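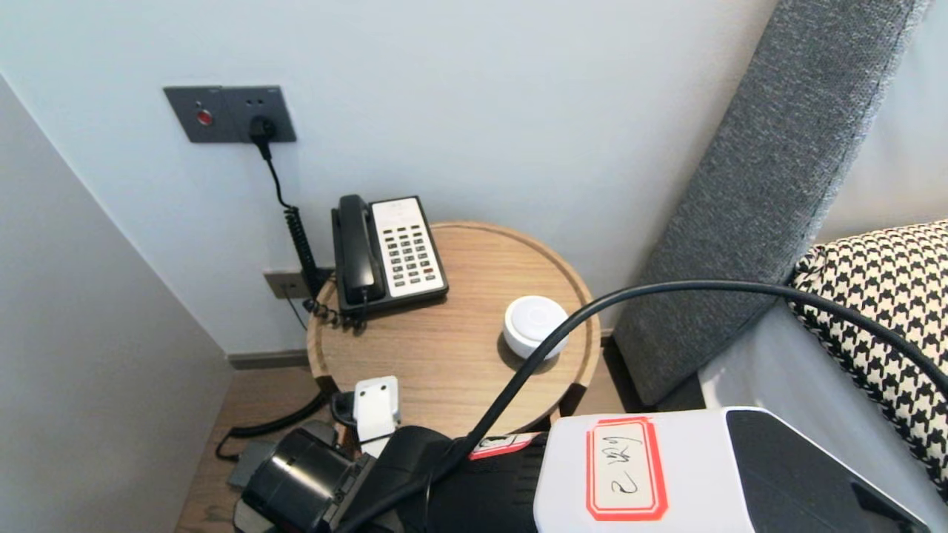 By Hanne Pesonen
Photo by Santeri Koskela
Filed under Finishes and Repairs | 5 comments

Rellov Wood Care Kit, review

I have a shelf in the hallway closet where wood products go to die. Half a can of Danish oil with a skin on it, a beeswax polish that smells like a church, the lemon stuff my mother swears by, a tin of something I bought at a craft fair and have never managed to open. So when I say I have been recommending the Rellov kit to anyone who stands still long enough, please understand that I came to it as a person who really did not need another tin!

The kit comes from Dovetti, who up to now I only knew for drawer runners and hinges. You get a bottle of cleaner, a bottle of oil, a jar of paste wax, a gray scrubbing pad, a white polishing pad and two cotton cloths, all in a cardboard box with a fold-out sheet of instructions. The wax comes in clear or in a light tint they call Muli, and I'd ask you to read the section on Muli below before you order it, as it is the only part of the whole thing I would call tricky.

I used it over most of May, on whatever in the house would hold still: a pair of side tables, a kitchen bench, the lid of a blanket chest, a breadboard that had gone furry, and (against my own better judgment) the handrail on the stairs.

The cleaner

This is the part I would buy again first. It's thin, almost watery, with a faint smell of orange peel that is gone by the time you have put the kettle on. You wet a cloth, wring it hard, wipe with the grain and turn the cloth over often. On the bench, which has had children and porridge on it every morning for years, the cloth came up the color of strong tea, and I thought I was taking the finish off. I wasn't. I stopped, let it dry, and the finish was all still there, with the pattern of the grain showing through in a way I had forgotten about. It was dirt! Years of plain old kitchen dirt, with a layer of the lemon stuff holding it all down.

For sticky spots there is the gray pad. Go easy. It is coarser than it feels in the hand, and on the blanket chest I left a dull patch the size of a coaster by leaning on it while I was talking to someone. The oil hid most of it later, but I know where it is.

Any piece with a rim or a molding will give you a little trouble in the corner where the flat part meets the upright part. Grime loves that corner and so does cleaner, which pools there and leaves a tide line if you walk away. A cloth wrapped over the end of a chopstick does the job. An old toothbrush does it faster but flicks orange water at your glasses.

The oil

I have used enough furniture oil to be wary of anything that says it dries overnight. The sheet with the Rellov says to wipe it on, wait fifteen minutes, wipe it off and leave it until the next day, and that's what I did, and on the next day it was dry. Not dry-ish, not fine as long as you keep your sleeves off it. I set a stack of library books down on the bench the following evening and picked them up again without that awful little kissing sound.

It goes on pale and brings the color up gently. I was worried about everything turning orange, which is what happened to a windowsill of mine with a different brand, and I have to look at that windowsill every day. The lighter pieces stayed light. They looked the way they look when you splash water on them, just a shade deeper and a lot less tired.

The mistake everyone makes with oil is putting on too much, and I made it too, on the handrail. Three days of tackiness, and the whole household walking up the stairs with their elbows tucked in. Santeri came by on the Saturday, put his hand straight on it and gave me a look I deserved. The fix is in the instructions if you read to the end (I hadn't): rub on a little more fresh oil to loosen the old, wait a few minutes, then wipe like you mean it with a dry cloth. That worked completely, and the handrail is now the nicest thing in the house to touch.

Please spread your oily cloths out flat outdoors to dry before you throw them away. Balled-up oil rags can heat up by themselves and catch fire. The sheet does say so, but in small type on the back, and I think it belongs on the front in big red letters.

The wax, and a word on Muli

The clear wax is lovely. It's soft enough to pick up with a cloth straight from the jar, it buffs in a minute or two, and it leaves a low, even glow with none of the greasy shine I associate with paste wax. Water beads on it. A cold glass left standing for an evening made a ring that wiped away the next morning, and I tried this more than once to be sure.

Muli is the tinted one, meant to calm down yellowed wood. I love the idea! On the blanket chest, which had gone quite mustard, it did exactly that and I was thrilled. On the bench it settled in every scratch and open pore and dried into little pale commas that made the wood look dusty. Getting it out again took the cleaner, the gray pad and the better part of an afternoon. So: smooth wood with a tight grain, yes. Anything old and battered, or anything with deep open grain, stay with the clear. Try it on the underside first whichever you have. I know everybody writes that and everybody skips it, me included, see above.

The pads and cloths

The white pad is excellent and outlasted everything else in the box. The two cloths are fine but two isn't enough. You want one for cleaning, one for oil, one for wiping off and one for wax, and you don't want to be laundering between coats. Cut up an old T-shirt before you begin. I'd happily give up the fancy box for another couple of rags, and I wrote and told Dovetti so.

What I wouldn't use it on

Anything with a thick, glossy factory coating. The cleaner is fine there, but oil just sits on top of lacquer like rain on a car and you'll spend the evening wiping it off again. If you can't tell what you have, put a drop of water on it somewhere out of sight. If the drop sits up proud and the wood under it never darkens, you probably have a sealed surface, and a wipe with the cleaner and a thin coat of clear wax is plenty.

I also wouldn't bother with the oil for breadboards. It is listed as safe for food contact once it has cured, but the cure takes weeks and I like toast. Plain mineral oil from the drugstore for mine.

How long it lasts

The oldest of my pieces is the smaller of the side tables, which I did first for practice and which gets the hardest use of anything I own: keys, mugs, mail, the odd flowerpot with a drip. It still feels silky. The bench could do with more wax at the end where people slide on and off, but that end wears through jeans as well. Going by how little has gone from the jar, I think the wax will see me through years of touching up. The oil is another story, and I'd guess one bottle would do a dining table and a few chairs, with not much to spare. Bottles and jars can be bought singly, so nothing gets wasted.

Where to get it

I bought mine at the hardware store in Susdale, the one at 1229 on the river road, where they keep it behind the counter for some reason and you have to ask. They had the clear kit and the Muli side by side and let me open both jars and sniff. If you order by mail, check which wax you're getting; the boxes look the same apart from a small sticker on the end.

Good: the cleaner, the drying time, the feel of the clear wax, sensible instructions once you read all of them.

Less good: too few cloths, the fire warning hidden on the back, Muli on open grain.

Would I buy it again? I already have, a second bottle of cleaner and another of oil. There's a row of kitchen chairs waiting, and my mother has started asking, in a roundabout way, what I used on the bench. The lemon stuff is still in the closet in case she checks.

Next up from me is a set of spring clamps, once I've broken one or decided that I can't.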